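Purkby Glassware Brings Robot Arms to Its Sorting Tables, and the Sorters Are Staying Put

PURKBY — I've run the returns and rental floor at Purkby Glassware for long enough to have opinions about goblets, so when the front office asked who wanted to write this announcement, I put my hand up before anybody could hand it to marketing. My name is Ilir Nikolovski, and starting in August we're putting robot arms to work on the handling side of our vintage and pressed glass business.

If you've rented from us for a wedding or a big dinner, you know how it goes. The glass goes out in crates, it comes back in crates, and in between somebody has a very nice party. Then it's our turn. Every goblet gets picked up, turned, looked over, stood up and racked. Then you reach for the next one. Our busiest order last season had 927 pieces in it, and I can tell you my wrists remember every single one of them!

So we called Softić, the automation shop we've worked with on our packing line, and asked whether an arm could learn to pick up something as fussy as a ribbed goblet. They said maybe, which I liked better than a yes. We've been practicing with them ever since, and the system we settled on is called Molik.

Pressed glass is a funny thing to grip. The ribs catch the light in streaks, the bowl flares out, the stem is short, and half the time the piece is lying on its side with the foot pointing away from you. A person sorts that out without thinking. Teaching it to an arm has meant a lot of patient afternoons laying glasses down on a table and starting over.
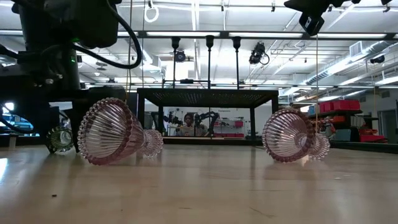 Pink ribbed goblets with beaded rims on the worktable, with a robot arm at left.

Now for the part my coworkers asked me to get right. Nobody on the sorting crew is losing a job over this. There are six of us, and there will be six of us when the arms are running. What changes is how the day is split up. The arms take the repeat lifting, and we take the looking — checking for chips, matching colors, deciding whether a piece goes back out or gets retired to the seconds shelf. Everyone on the crew gets paid training time, and the new duties come with a raise. That was agreed before we signed for the equipment.

I was a grump about it at first, I'll admit. I figured I'd spend my shift babysitting a machine, and there were mornings early on when that was pretty much the job. What won me over was the pace. You get to stop and study a glass now. Last month I spotted an odd rim pattern in a batch I'd have racked without a second glance a year ago, and we pulled the matching ones for a customer who collects them.

Fatos Nedeljković has been on the crew longer than I have and took a bit more convincing. "I told them I'd try it if I could stop it whenever I wanted," he says. "They showed me the button. Fine. Now I mostly argue with it about where the stems go, and my shoulder doesn't wake me up at night, so we get along."

Three stations are planned to start. The first will handle stemware, the second tumblers, and the third will be kept open for whatever comes in strange. Each one has a crew member in charge, and that person decides when the arm runs and when it sits. Washing stays where it is, on the Cistik line at the back, and hand polishing stays by hand. Customers won't need to change anything about how they order or return. Please do keep using the dividers in the crates, though. I'm begging you.

We're also opening up an evening for customers and neighbors who'd like to come see the stations and try sorting a tray themselves. It starts at 6 p.m., and the date will be posted at our front counter once the first station is up. Closed shoes, please, and come hungry, because Fatos is bringing food.

About Purkby Glassware
Purkby Glassware rents, restores and sells pressed and vintage table glass for homes, restaurants and events. The current rental catalog lists 123 patterns.

Press contact
Ilir Nikolovski, Returns and Rental Floor, Purkby Glassware. Ask for me at the front counter or leave a message with the office. I'm on the floor most mornings, so afternoons are better.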